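Walk-round for the Flerklow hall, 29 Oct 2024. Done by me (Prys Llewellyn) with Edeltraud Eichhorn holding the torch. It went well, and I'm really pleased with how much has been put right since September!

## Ways out

- [x] **Front doors open fully.** Lovely and smooth now that Rasmus Pärn has planed the bottom edge.
- [x] **Back door push bar.** Works with one hand. Try it again when the frost comes.
- [ ] **Exit sign over the kitchen passage.** Lit, but dim on the left half. New tube ordered from Laur.
- [x] **Clear route of 80 cm between stacked chairs and wall.** Plenty of room all the way down.

## Clothing and loose items
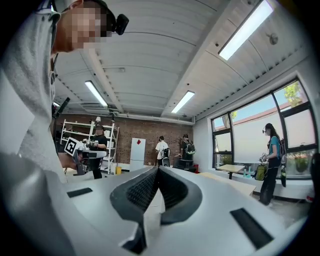

Hoods, scarves and lanyards are on the list for the first time this year, and I'm so glad we added them. The rule covers the kiln corner, the pillar drill and the big urn: nothing dangling, hair tied back, sleeves up past the wrist. A hooded sweatshirt like the light grey one here is fine for bench work, and bare forearms are just what we want to see, but at the drill the hood gets tucked in. Edeltraud has offered to make a sign, and her signs are marvellous.

- [x] Hooks by the drill for coats and scarves
- [ ] Hair ties in the tin (empty, please refill)

## Electrics

- [x] **Portable appliance labels.** All in date except the old Kadov heater, now unplugged and marked "do not use". I'd love to see it go.
- [x] **Extension reels.** Fully unwound when in use, no taped joints.
- [ ] **Socket by the piano.** Faceplate loose. Ojārs Hunt will tighten it, power off at the board first.
- [x] **Cables on or near people and tables.** Kept off the walkways. 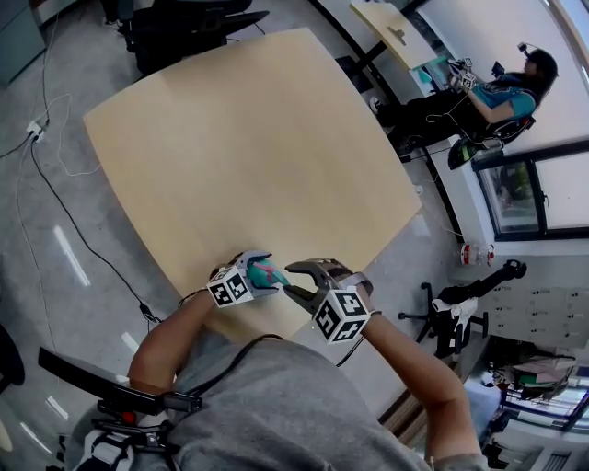 ## Fire

- [x] **Extinguishers.** Pins in, needles in the green, brackets firm.
- [x] **Fire blanket.** Tabs hanging down where you can grab them.
- [ ] **Alarm test.** Sounder in the loo is much too quiet. We could hardly hear it with the hand dryer going. Must be sorted before the Ulon concert.
- [x] **Seating plan.** Limit of 180 for a seated event, card on display in the porch.

## Small bits and floor litter

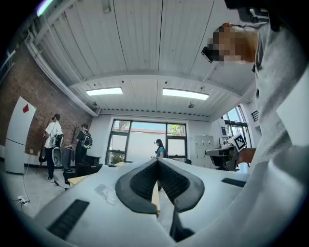 Sweeping up is the part of the checklist I've become a bit evangelical about. A floor can look spotless from the doorway and still have a dozen things on it ready to send someone flying, so please get down low with the torch and look along the boards! Check the worktops and the kit too: thin wooden sticks and scraps of clear, crinkly film are the sort of thing to look for, and film is a devil to spot on a pale surface until it catches the light. Sticks go in the tub on the shelf if they're sound and in the bin if they're split.

- [x] Dustpan and long brush back on their hooks
- [x] Bin lids shut
- [ ] Splinter on the stage step, third board. Sand and oil.

## First aid

- [x] Kit sealed, plasters topped up
- [ ] Eyewash expired, replace both bottles
- [x] Accident book present, pen attached (thank you Justinas!)

Next full walk-round after the concert. Bring a better torch.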